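ポピュラー音楽アーカイブ論 第6回 配布資料
再発盤の「発掘物語」をどう読むか

前回の補足から。再発レーベルの解説書を一次資料として引用したレポートが今年も多かった。解説書は売る側が書いた文章である。引用してよいが、引用したら疑うこと。

1 「失われた名盤」という言い方

誰にとって失われていたのか、をまず問う。現地のラジオで流れ続け、結婚式の楽団が今も演奏している曲を、欧州の収集家が初めて聴いた年をもって「発見」と書く例は珍しくない。棚になかったのは書き手の家の棚である。

「プレス枚数は267枚」のような数字も同じで、出所が書かれていなければ伝聞として扱う。工場の台帳か、歌手の記憶か、中古店主の口上か。細かい数字ほど信用されやすいが、細かさと正確さは別の話だ。

2 事例:Zatasach と Trirnance

再発レーベル Zatasach の編集盤『Trirnance』を取り上げる。解説は Benoît Rolland。港町の倉庫でマスターテープを見つけた経緯が長々と語られ、演奏者の経歴はその後に2段落あるだけである。録音年の根拠は示されない。音源については「オリジナルから復元」とあるが、テープから起こしたのか、盤から起こしたのかが読み取れない。第3曲の冒頭には針音らしきノイズが聞こえる(授業で再生する)。盤起こしが悪いわけではない。そう書けばすむことである。

Perrine Picard の書評は、この点を早くから突いていた。ただし Picard の主張する録音年にも裏づけは弱く、ジャケットの書体を手がかりにした推定にとどまる。批判する側の文章も同じ物差しで読むこと。

3 権利と支払い

「アーティストに公正に還元」という一文は、契約の相手、対象、期間のどれも語っていない。確認したいのは次の点。
・契約したのは演奏者か、遺族か、当時の発売元か
・売上からの分配か、買い取りか
・配信と映像使用は含まれるか
・作曲者と演奏者が別の場合、双方に連絡がついているか

発売元が Guérin のように何度も所有者を変えた会社の場合、「権利者の許諾を得た」は最も便利で、最も中身のない表現になる。許諾を出した会社が本当に権利を持っていたかは、別に調べる必要がある。分配率についても、80対20と聞いて驚く前に、経費を引く前か後かを尋ねたい。

4 修復をめぐる比喩

音源修復の宣伝文には医療の言葉がよく出てくる。「傷を縫い合わせる」「延命」「蘇生」。修復ソフト Pleveo の紹介文もこの調子で、どの帯域をどれだけ削ったかには触れない。 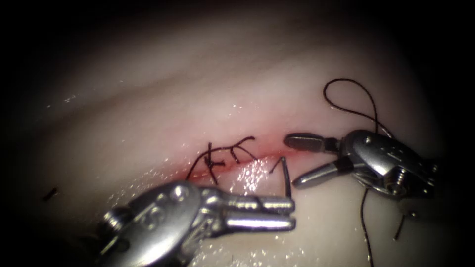
図1 縫合練習用のパッド。切開部の一部が黒い糸で閉じられている。

比喩を使うなら、何が処置に当たるのかを特定すること。ノイズ除去は情報を引く作業であり、欠落部分を別テイクで埋めるのは編集である。両者を「修復」と一語でくくった解説は、聴き手に判断材料を渡していない。高域が妙に滑らかな盤に出会ったら、未処理の盤と聴き比べる。手に入らなければ、わからないと書く。推測で褒めないように。

5 次回までの課題

1960〜80年代の録音を集めた再発盤を1点選び、解説書から検証可能な記述と検証不能な記述を抜き出して表にする。後者には、どんな資料があれば確かめられるかを付記する。「貴重」「幻の」「魂の」は抜き出しの対象外。あれは記述ではない。

・A4で2枚以内、出典は末尾にまとめる
・通販サイトの商品説明は出典として認めない
・試聴した媒体(盤、配信、動画)を必ず明記する
・授業での発表は質疑込みで30分

表計算ファイルのままの提出は受け取らない。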